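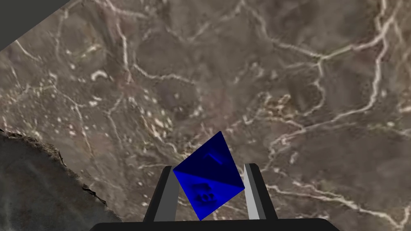
The Hustel Community Choir begins its new season in June, and I have been asked, as its musical director, to set out on this blog how the program will be organized. Our rehearsals have grown considerably since the spring, and the informal arrangements that served a small group are no longer adequate. The most noticeable change concerns warm-ups. At each rehearsal, one singer will roll a blue die with triangular faces, of the kind shown at the top of this page, and the number rolled will determine which exercise from the printed sheet is sung first. The method was proposed by Shalini Sandhu, our accompanist, who had used it with younger pupils and found that they paid closer attention when the order was not fixed in advance. I was doubtful at first and have since been persuaded.

Rehearsals will continue to be held on Wednesday evenings in the upper hall of the Dixit Building. Singers are asked to be in their places and ready to begin at the stated hour. Members arriving directly from work may enter quietly at any point during the warm-up but should wait for a pause before taking a seat. Folders are to be collected from the table at the entrance and returned there at the end of the evening.

The repertoire for the season consists of two larger works and a group of short unaccompanied songs. The first of the larger works is a setting of evening texts for mixed voices and piano, written for us by Kha Từ. Many readers will remember his earlier piece for our women's voices, which closed last year's concert. The new score is more demanding, particularly for the tenors, who carry the melody through most of the middle section. Mr. Từ will attend at least one rehearsal and has kindly agreed to answer questions about tempo and phrasing.
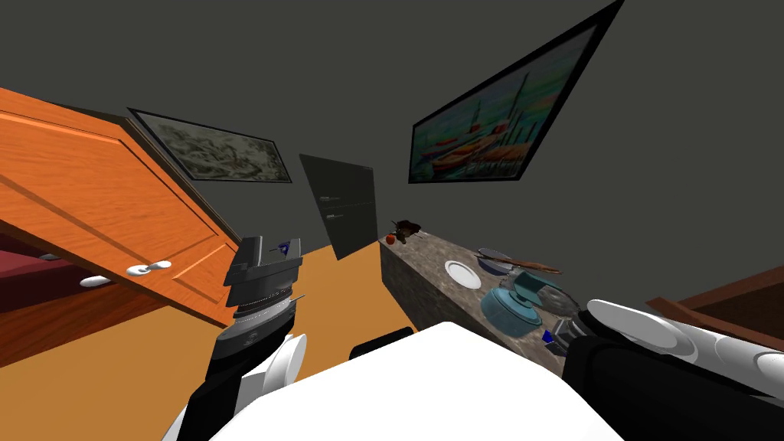

The second larger work is a cycle of harvest songs arranged for choir and small brass ensemble. The brass parts will be taken by players from the Brondis Band, with whom we have not previously appeared. Their conductor and I have agreed on 3 joint rehearsals, the last of them in the concert venue. The balance between voices and brass will require care. Altos in particular should expect to sing from a different position than usual, and a seating plan will be distributed once numbers are confirmed.

Several members have asked whether auditions will be introduced. The choir remains open to any adult who wishes to sing, and no audition is required for general membership. Those who would like to be considered for the short solo passages in the harvest cycle should speak to me after rehearsal. Solos will be heard privately with Ms. Sandhu at the piano, and understudies will be named for each.

On the matter of sheet music, the choir library now holds roughly 300 copies, a number of which are in poor condition. Pencil markings are welcome. Ink is not, and I would ask anyone who has marked a borrowed copy in ink to let me know so that it can be set aside. Members who prefer to read from a tablet may do so, provided the screen is dimmed and the page turns are silent.

The concert will take place in Polumik Hall, which seats 200 in its present arrangement. Members may reserve places for family and friends before general sale opens. Concert dress is unchanged from last season: plain black, long sleeves, and black folders held at a uniform height. Recordings of the individual voice parts are being prepared, and the soprano and bass lines will be available first.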